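Field Organizer and Paid Canvassers, Rozália Oravec for Ciltstead City Council

Rozália Oravec lost the last council race by 308 votes. We have since heard from what feels like several thousand people who meant to vote for her and had a dentist appointment. She is running again, for the same seat, and we would like to hire someone whose full-time job is talking to those people before the dentist does.

The campaign is small. Lenka Šindelář manages it, Kazimír Kováčik handles the money and the yard signs, and the candidate knocks on doors every evening until it gets too dark to read house numbers. The office is upstairs on Mudgway, over a shop that sells discount luggage. It has heat.
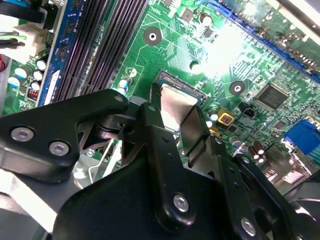 The organizer job

You will run our door and phone program in the two precincts where we did worst, Lindbridge and the blocks behind the bus garage. That means cutting walk lists, training canvassers, fixing the walk lists you cut, and entering the results the same night. Our voter file was put together by three different campaigns that did not speak to each other, and it shows. One household in Lindbridge is listed under four spellings and, according to our notes, both strongly supports us and has asked us never to come back.

We are looking for a person who has worked at least one local race, win or lose. Losing is fine. You should be comfortable with spreadsheets, stairs and the subject of leaf pickup, on which every voter in Ciltstead has a position. A driver's license helps. A second language helps more.

Pay is $700 a week from July through the election, with mileage. Hours are long and mostly in the evening. You get one full day off each week, and Lenka will take your phone away if you spend it on the voter file.

The canvasser jobs

We need nine canvassers, evenings from 4:30 to 8, paid by the hour and never by the signature. No experience required. We'll pair you with a regular for your first two shifts – usually Svatopluk Kolář, who has been chased by every dog in the district and can introduce you. 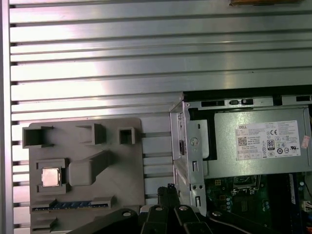
Canvassers must be 18 or older but do not have to live in the district or be able to vote in it. You do have to be able to disagree with a stranger on a porch and leave the porch on good terms. If you have already put up a sign for the other side, take it down before the interview or at least park around the corner.

How to apply

Send a resume and a few lines about the worst conversation you've ever had about politics to Štěpánka Beneš at the campaign office, or drop them off in person after 2 p.m. Cover letters are welcome but will be read by tired people, so please keep them to a page. We are filling the organizer job first and will call everyone we plan to interview. Canvassers will be hired as they come in, until we have all nine or run out of clipboards.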